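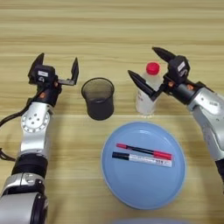 Werkstatt & Automation

Zwei Arme für die Gemeinschaft

In der Gemeinschaftswerkstatt Finero in Stollow entsteht seit dem vergangenen Juli ein zweiarmiger Robotertisch, den die Mitglieder in ihrer freien Zeit aufbauen, verkabeln und programmieren. Das Vorhaben trägt den Namen Huerta und wird von der Maschinenbauingenieurin Vibeke Bundgaard geleitet. Der Anspruch ist bewusst begrenzt: Die Anlage soll alltägliche Gegenstände greifen, anheben und an anderer Stelle wieder absetzen.

Die Wahl der Gegenstände folgt einem einfachen Grundsatz. Verwendet wird, was in jeder Küche und auf jedem Schreibtisch zu finden ist — eine Wasserflasche mit rotem Schraubverschluss, ein dunkler Becher, ein hellblauer Teller, zwei Stifte. »Wer hier mitarbeitet, soll die Aufgabe verstehen, bevor er die Steuerung versteht«, erläutert Bundgaard.

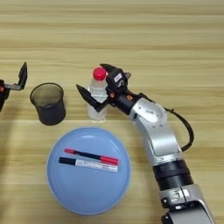 Die Finanzierung wurde über Mitgliedsbeiträge und eine Zuwendung der Stiftung Skulbridge gesichert. Für Kabel, Befestigungen und Kleinteile fielen bislang 2.734 Euro an; die Arme selbst sind eine Dauerleihgabe der Stiftung. Weitere 400 Euro sind für eine neue Tischbeleuchtung vorgesehen, deren Einbau noch aussteht.

Erheblichen Aufwand verursachte die Kabelführung. In den ersten Wochen wurden die Leitungen zu straff verlegt, sodass einzelne Bewegungen vorzeitig abgebrochen werden mussten. Inzwischen erhalten die Gelenke mehr Spiel, und vor jeder Sitzung wird der volle Bewegungsbereich einmal langsam abgefahren.
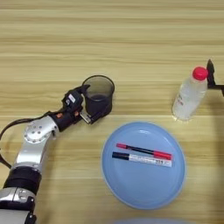 Auch die Greifkraft bleibt ein Gegenstand der Erörterung. Dünnwandige Behälter geben unter den Fingern nach, glatte Flächen verlangen dagegen einen festeren Zugriff. Die Gruppe führt darüber ein Protokoll, das mittlerweile 774 Einträge umfasst. Festgehalten werden der angefahrene Gegenstand, die Ausgangsstellung beider Arme und das Ergebnis. Fehlversuche werden ebenso sorgfältig vermerkt wie gelungene Griffe.

Eine Arbeitssitzung dauert 60 Minuten. Eine Person führt die Bewegungen, eine zweite überwacht den Tisch und hält den Notausschalter bereit. Nach der Hälfte der Zeit wird gewechselt. Neue Mitglieder beginnen grundsätzlich mit der Flasche und gehen erst danach zu den Stiften über, deren flache Lage auf dem Teller einen deutlich genaueren Anfahrwinkel erfordert.

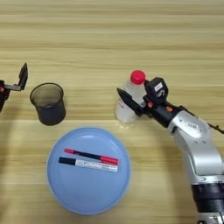
Rechter Arm an der Flasche, links der geöffnete Greifer neben dem Becher.

Im nächsten Abschnitt sollen beide Arme gemeinsam an einem Gegenstand arbeiten. Vorgesehen ist zunächst das Abschrauben eines Verschlusses, bei dem ein Greifer hält und der andere dreht. Die Schaltpläne und das Protokoll liegen in der Werkstatt zur Einsicht aus; interessierte Gruppen können nach Anmeldung an einer Sitzung teilnehmen.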